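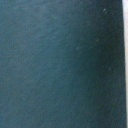 How often should the wrist camera window be cleaned?
Clean it every 694 operating hours, and again after any work that opens the gripper housing. A cell that handles felt, board or untreated paper stock needs the shorter interval given in Table 6.

Section 6. Wrist Camera: Cleaning, Refitting and Reference Check

6.1 Scope

This section covers routine care of the wrist camera on the Totano pick cell, with either the standard or the long-finger gripper. It applies to cells running controller release 11. For earlier releases, use the previous edition of this guide; the menu names differ and the reference check does not save its result.

Replacement of the camera itself is covered in Section 9. Damage to the cable between the wrist and the forearm is a dealer repair and is not covered in this guide.

6.2 Tools and supplies

2.0 mm hex key
Torque driver, 0.2 to 1.0 N·m range
Lint-free wipes
Window cleaner, alcohol-based, no ammonia
Hand bulb blower
Reference panel, matte, one plain color
Spare window seal
Lockout tag and padlock

Do not use canned air. The propellant leaves a film on the window that is difficult to remove, and the pressure can push particles past the seal.

6.3 Making the cell safe

CAUTION: The arm can drop when the brakes are released. Do not release the brakes for any step in this section.

1. Finish or cancel the current job. Wait for the stack light to turn steady white.
2. On the pendant, select Service, then Park, then Camera Access. The arm moves to the service position with the gripper at chest height and the camera facing the door.
3. Turn the mode switch to OFF and remove the key.
4. Turn the main disconnect to OFF. Fit the padlock and tag.
5. Close the air supply valve and wait until the gauge reads zero.
6. Open the cell door.

Note: The gripper holds its last position when air is removed. If a part is still between the fingers, restore air, unload the part with the Jog page, and start again from step 1.

6.4 Cleaning the window

The window is a coated disk set in the front of the camera cover. In most cases it can be cleaned in place.

1. Use the bulb blower to clear dust from the window and from the groove around it. Hold the nozzle at an angle.
2. Fold a wipe into quarters and dampen one face with cleaner. Do not spray cleaner onto the camera.
3. Wipe from the center outward in a single spiral. Turn the wipe to a clean face and repeat.
4. Dry with a second wipe.
5. Inspect the window from the side with a flashlight. Streaks show more clearly at a low angle than from the front.

If a mark remains after three passes, stop. It is probably a scratch in the coating or dirt on the inner face. Go to 6.5.

CAUTION: Do not scrape the window. Adhesive residue from labels should be softened with a damp wipe left in place for two minutes, then lifted.

6.5 Removing and refitting the cover

Do this only when the inner face needs cleaning or the seal is damaged.

1. Loosen the four cover screws a half turn each, working in a cross pattern. Then remove them.
2. Pull the cover straight forward. Do not twist it. The light ring lead is short and stays attached to the body.
3. Set the cover face up on a clean wipe.
4. Clean the inner face as described in 6.4. Leave the lens itself alone unless dust is plainly visible on it, and then use the blower only.
5. Lift out the old seal with a fingernail. Metal picks damage the groove.
6. Press the new seal in place, flat side toward the body.
7. Line up the notch in the cover with the pin on the body and push the cover home.
8. Fit the screws by hand, then tighten in a cross pattern to 0.4 N·m.

Note: Seals from the Solten kit and the Abou Zeid kit are both approved. The Solten seal is slightly thicker and needs a second pass with the torque driver after ten minutes. Do not reuse a seal of either type.

6.6 Reference check

The reference check confirms that the camera returns an even picture when it looks at a plain surface. It compares light level from one part of the view to another and looks for small spots that stay in the same place when the arm moves. It does not check focus or hand-eye calibration.

Use the matte panel supplied with the cell. Glossy or patterned surfaces give false results. The panel should extend past the field of view on all four sides; a bright edge at the border raises the exposure reading and can hide a weak light ring.

1. Close the door. Remove the padlock and tag, then restore power and air.
2. Turn the mode switch to TEACH. Leave the enabling switch released until step 5.
3. Place the reference panel on the locating pins of the table.
4. Select Service, then Camera, then Reference Check. Confirm that the ring light is set to 800.
5. Hold the enabling switch and press Move. The arm lowers until the camera is at the check distance.
6. Press Capture. Do not lean over the table or stand between the panel and the ceiling light during the exposure.
7. Press Shift and hold the enabling switch. The arm moves 15 mm sideways. Press Capture again.
8. Read the result on the pendant and act according to Table 5.
9. If the result is PASS, press Save. The value is stored with the cell log.

Table 5. Reference check results

PASS: Even light, no fixed spots. Return the cell to service.

SHADE: One side of the view is darker than the limit allows. Check for a shadow from the gripper hose, then check that the panel is flat. If both are in order, inspect the light ring lead.

SPOT MOVED: Small spots found, but in a different place after the shift. The spots are on the panel. Blow off the panel and repeat from step 6.

SPOT FIXED: Small spots found in the same place both times. The spots are on the window or behind it. Repeat 6.4, then 6.5 if needed.

EDGE: The border of the panel is in view. Reseat the panel on its pins and repeat from step 5.

CODE 1076: No picture received. Switch off, lock out, and check the camera plug at the wrist. If the code returns, contact your dealer.

6.7 Reading the saved picture

The controller keeps the last two pictures from the check under Service, Camera, History. They can be viewed at full size on the pendant.

A gentle change in tone across the panel is normal and falls inside the limit on most cells, particularly where a window or door lets daylight in from one side. The limit applies to the difference between the lightest and darkest zones, measured after smoothing. Fine grain in the panel surface is ignored.

Specks of lint are ignored below four pixels. Larger ones are reported whatever their color. If SPOT MOVED appears at every check, replace the panel; a worn surface holds fibers and will not blow clean.

Do not compare pictures from two different cells. Exposure is set for each camera during installation at Rirnimbridge, and the same panel can look lighter on one cell than on the next.

6.8 Service intervals

Table 6. Intervals by material handled

Molded plastic, metal, glass: clean window every 694 hours, reference check at the same time.
Coated carton: clean window every 400 hours, reference check at the same time.
Felt, board, untreated paper: clean window every 150 hours, reference check every 300 hours.
All materials: replace the window seal once a year. Sites that close in July may do this during the shutdown.

The hour counter is under Service, Counters, Camera. Reset it only after a saved PASS. The counter does not run while the arm is parked.

6.9 Storing the reference panel

Keep the panel in its sleeve, flat, inside the lower drawer of the controller cabinet. Do not stand it on edge. Handle it by the sides.

Clean the panel with the bulb blower or a dry wipe. Liquid cleaner leaves shiny patches on the matte surface, and these read as SHADE. A panel that has been wetted with cleaner should be discarded.

6.10 Returning the cell to service

1. Remove the reference panel and put it away.
2. Check that no tools or wipes remain on the table or on top of the gripper.
3. Close the door and turn the mode switch to AUTO.
4. Press Reset. The stack light turns green.
5. Run five parts at reduced speed and watch each pick. If the picks are off center, go to Section 7, Hand-Eye Calibration.
6. Record the work in the cell log with the hour reading and the seal type fitted.

Section 6 last revised September 30, 2020. Changes: EDGE result added to Table 5; seal torque corrected in 6.5; interval for coated carton reduced.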